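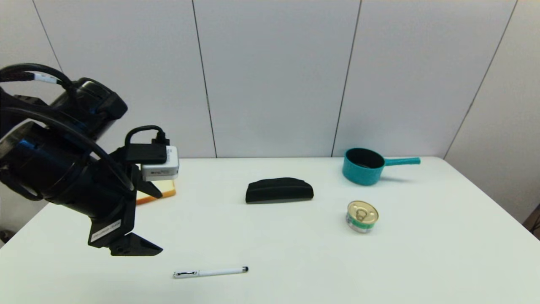 台所と作業台まわりの小ワザ、たまってきたのでまとめて放出。順番はばらばら。思い出したとこから書いてます。

まず白い天板。
白いテーブルは汚れが見えるからいい、と思って買って、見えすぎて毎日拭くはめになる。うちがそう。
ふだんは水拭きだけ。固く絞ったふきんで一方向。ぐるぐる拭くと筋が残る。
コーヒーの輪じみ。重曹を水でゆるいペーストにして、のせて、4分。指の腹でくるくる、あとは水拭き2回。ごしごしはダメ、つやが抜けてそこだけ余計に汚れるようになる。
カレー。すぐなら中性洗剤。翌日ならもう薄く残るのは覚悟。窓ぎわに置いておくと黄色はけっこう消えます。ターメリックの色は日光に弱い。テーブルごと動かせない人は、晴れた土曜の午前にカーテン全開で。
油性ペン。消毒用アルコールをティッシュに少し。目立たない裏側で先に試すこと。塗装ものは溶けることがある。一回やった。裏じゃなくて表で試した。
鉛筆とかボールペンの軽いのは、メラミンスポンジより先に消しゴム。メラミンは削ってるので最終手段に。

ふきん。
台拭きと食器拭きは色を分ける。白が食器、色つきが台。家族に説明しなくても一週間で勝手に覚えてもらえる。
におってきたら洗剤を足すんじゃなくて煮る。鍋に湯、粉せっけん小さじ1、弱火で11分。吹きこぼれるので深い鍋で。アルミ鍋はやめとく、黒くなる。
干すときは二つ折りにしない。広げて、端を一か所だけずらして留めると早い。
古くなったら四つに切って引き出しへ。油のついたフライパンを洗う前に拭いて捨てる用。これ始めてから排水口のぬめりがだいぶましになった。

排水口つづき。
ゴミ受けは浅いステンレスのに替える。深いと溜める。浅いと捨てる。人間の問題です。
アルミホイルを丸めて入れとくやつ、うちでは効いたような効かないような。夏はだめだった。
週一で50度くらいのお湯をシンクに溜めて一気に流す。熱湯は配管によくないのでやらないこと。
パイプの洗浄剤を使った日は、時間おきすぎない。寝る前に入れて朝まで、は固まることがあるらしい。袋の裏に書いてある時間で。

まな板。
使う前に濡らす。これだけ。乾いたまま肉を切るとしみこむ。
洗うときは先に水。いきなりお湯だと肉や魚のたんぱく質が固まってとれにくくなる。水で流す、洗剤、最後にお湯。
木のは立てて干す。木目が縦。壁にくっつけない。
すべるときは下に濡れぶきん。専用シートも買ったけど結局ふきんに戻った。
にんにくのにおいは塩でこすって水で流す。レモンの搾りかすがあればそれも。なければ塩だけで十分。

包丁。
研ぐのは月1でじゅうぶん。うちはFerneckの両面の砥石、もう何年も同じの。表面がへこんできたら面直し。ここをさぼると何回研いでも切れない。
トマトがつぶれたら研ぎどき。
砥石の下にも濡れぶきん。ふきん万能。
研いだあとは大根の切れ端を何回か切る。金気がとれる、と祖母に言われて続けてる。根拠は知らない。
食洗機には入れない。柄がやられる。

はかり。
容器をのせてゼロ、入れてゼロ、の繰り返しで洗い物が減る。粉も砂糖も牛乳も一つのボウルで済む。
液体も重さで量る。水は500ml=500gでそのまま。しょうゆ、みりん、油は違うので注意。油は軽い。
はかりはラップでくるっと巻いて使う。粉がボタンのすき間に入らない。
数字がふらつくときは電池より先に置き場所。下にふきんの端をふんでることが多い。

びん、ふた。
開かないときは輪ゴムをふたに巻く。太いやつ。
だめならふたの縁をスプーンの柄でこじって空気を入れる。ぽこっと鳴ったら勝ち。
それでもだめなら、ふたにだけお湯をかける。冷蔵庫から出したてのびんは割れるので、しばらく常温に置いてから。
ラベルはがしはドライヤー。端から温めて、ゆっくり。残ったべたべたはサラダ油をなじませてから洗剤。
ジャムのびんはねじの保管にちょうどいい。中身が見える。ふたの裏に同じねじを1本テープで貼っとくと、棚の上の方でも下から探せ…ないか。横に貼ってください。横。

ここから作業台。

ねじ。
なめかけたねじは、幅広の輪ゴムをあいだにはさんで押しながら回す。押す力が7、回す力が3。
木ねじは先にせっけんをちょっとつける。するする入る。ろうそくでも可。
外したねじは紙に配置どおり刺しておく。段ボールの切れ端に絵を描いて、その位置にぶすっと。組み立て直すとき悩まない。椅子の座面替えたときこれで助かった。
同じところに何度もねじ込んで穴がばかになったら、つまようじに木工用ボンドをつけて詰めて、乾いたら折る。一晩おくこと。待てずに回すとまた抜ける。

コード。
電源コードは8の字に巻く。同じ方向にぐるぐる巻くとねじれがたまって、次に使うとき暴れる。
根元をきつく折らない。断線はたいてい根元。
タグをつける。マスキングテープを旗みたいに折って、機械の名前を書く。黒いコードばっかりの引き出しはこれがないと地獄。書くのは両面に。片面だと必ず裏が出る。
延長コードは巻いたまま使わない。熱がこもります。これはほんとに危ないので、長すぎるなら短いのを買う。
ACアダプタは本体にも名前。数年後の自分は他人です。
ほこりは抜いてから拭く。差したまま拭かない。

接着剤。
瞬間接着剤は冷蔵庫、密閉袋に乾燥剤といっしょに。食べ物と間違えない場所に。出したらすぐ開けないで、常温に戻してから。
つけすぎがいちばんくっつかない。1滴。
木工用ボンドのはみ出しは、乾く前に濡れた布。乾くと塗装をはじく。
指がくっついたらお湯でもみもみ。ひっぱらない。
ノズルが詰まったら、ねじを1本挿しておくとふた代わりになる。次に抜くとき固まったのもいっしょに取れる。

やすり。
紙やすりは折って切る。はさみで切るとはさみが死ぬ。裏から定規あてて手でちぎる。
木っ端に巻いて使うと平らになる。指で直接だとへこむ。
番手は飛ばしすぎない。120、240、400の順。めんどくさくて120から400にいったら傷が全部残って、結局やり直し。
目詰まりしたら古い歯ブラシ。
削った粉は湿らせた布で。乾いたふきんだと舞う。掃除機は先に粉用のフィルターがあるかどうか確認して。

塗り。
刷毛は使う前に一回しごいて抜け毛をとる。テープをぺたぺたでもいい。
途中で休憩するときはラップでぴったり包む。いちいち洗わなくていい。半日ならもつ。
養生テープはペンキが乾ききる前にはがす。乾いてからだと端がギザギザになる。
缶の縁の溝に釘で穴をいくつかあけておくと、溜まった塗料が中に落ちてふたが閉まりやすい。
油性塗料や自然塗料を拭いた布は、丸めて捨てない。自然に発火することがある。水にひたしてから袋へ。これだけは守てください。

工具の置き場。
よく使うのは腰から目の高さ。たまにしか使わないのは下。
Esteban の有孔ボードを壁につけてる。フックの位置が決まるまで3回やり直した。先に床に並べて写真を撮ってから掛けると早い。
工具の輪郭をペンでなぞっておくと、戻し忘れがすぐわかる。白いボードだとなおよし。
湿気る部屋なら引き出しに乾燥剤。海苔についてくるあれで十分。
さびが浮いたら消しゴムタイプのさび取り、そのあと油を薄く。ミシン油でいい。べったり塗るとほこりを呼ぶ。

買い物メモ。
まとめ買いでお得だったのはマスキングテープ、輪ゴム、ゴム手袋。逆に損したのは接着剤。使い切る前に固まる。
LekamowのLEDのデスクライト、2,134円だったかな、クランプ式のやつ。手元が明るいと失敗が減る。影が出ないように、利き手と反対側につける。右利きなら左。
安いドライバーセットは先がすぐ丸くなる。プラスの2番だけいいのを買って、あとは安いのでいい。

冷蔵庫と冷凍庫。
冷凍したものには日付じゃなくて「いつまでに食べる」を書く。日付だけだと計算しない。
ひき肉は平たくして箸で筋をつけて凍らす。ぱきっと折れる。
しょうがは皮ごと凍らせて、凍ったまますりおろす。
冷蔵庫は詰めすぎない、冷凍庫はぎっしり。逆にしがち。
パッキンの汚れは綿棒にぬるま湯。ここがべたつくと閉まりが甘くなる。はがきをはさんで、するっと抜けたら替えどき。
卵はドアポケットじゃなくて奥の棚に。開け閉めで揺れるし温度も動く。

焦げた鍋。
ステンレスは重曹と水で沸かして冷めるまで放置。
アルミは重曹だめ。酢かりんごの皮。
ホーローは急に冷やさない。熱いとこに水をかけるとひびが入る。
鉄は焦げたら空焼きせずにまず湯を沸かす。浮いてきたらたわしで。洗剤は使ってもいいけど、そのあと火にかけて乾かして油。

そのほか、入れるとこがなかったやつ。
・キャスターに絡んだ髪の毛は縫い物用のリッパーで切る。カッターはすべる
・引き出しのすべりが悪いときは、ろうそくをレールにこする
・きしむ蝶番は鉛筆の芯の粉。油よりたれない
・電池は新しいのと古いのを混ぜない。外したときにセロテープで2本を束ねておく
・軍手は左右同じなので、片方破れても次のと組ませる
・ゴム手袋の中がべたついたら裏返して粉を少し。片栗粉でいい
・回転する工具のときは軍手しない! 巻き込まれます
・Standumuraの踏み台、座面の裏に取っ手の穴があって指がはさまる。持つときは脚の方を
・スポンジは半分に切って使う。乾きが早いし、小さいコップの底に届く

洗濯まわりと風呂のぶんは長くなるので別ページにします。6月、梅雨に入る前には書きたい。カビの話が多いので。

質問でよくくるのが「重曹とクエン酸は混ぜていいの?」。混ぜても危なくはないです、泡が出るだけ。でも打ち消し合うので、洗う力はどっちも落ちる。別々に使う。塩素系の漂白剤とクエン酸や酢、こっちは絶対に混ぜない。同じ日に同じ場所で使うのもやめて、使うなら日を分けて。換気扇まわして窓もあけて。

追記 砥石の水、どれくらいつけるか書いてなかった。泡が出なくなるまで。ただし水につけちゃいけない種類の砥石もあるので、箱を見てください。箱捨てた人は、とりあえず表面に水をかけるだけにしとく。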